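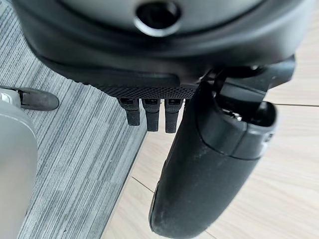 Toivo Juntunen wrote in to ask why wood has lines in it, and whether somebody draws them on. What a good question! I used to wonder that too, usually when I was meant to be doing my spellings.

The lines were made by the tree. Every year a tree grows a new layer under its bark, a bit like putting on another jumper. In spring it grows quickly and the wood is often pale. Later in the year it slows down and the wood comes out darker. One pale bit and one dark bit make a ring, so in lots of trees 20 rings means 20 years of growing.

When a log is sawn into long planks, the rings turn into stripes and wiggles. We call that the grain. 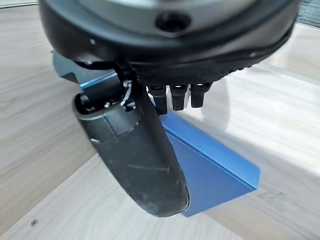

So what are knots, then? asked another reader. They're the places where branches grew! The trunk gets fatter and wraps itself round the bottom of the branch — which is why the grain bends round a knot like water round a stone.

I've got a pine shelf from Cornmont with 13 knots in it, and I'm very fond of the one shaped like a potato.
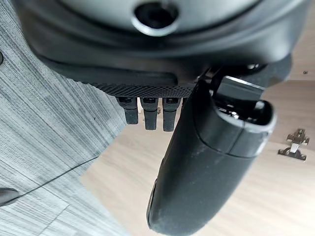

Try it yourself: a grain rubbing

Lay thin paper over a bit of rough, bare wood. Ask a grown-up first! Rub gently with the side of a wax crayon and watch for the stripes.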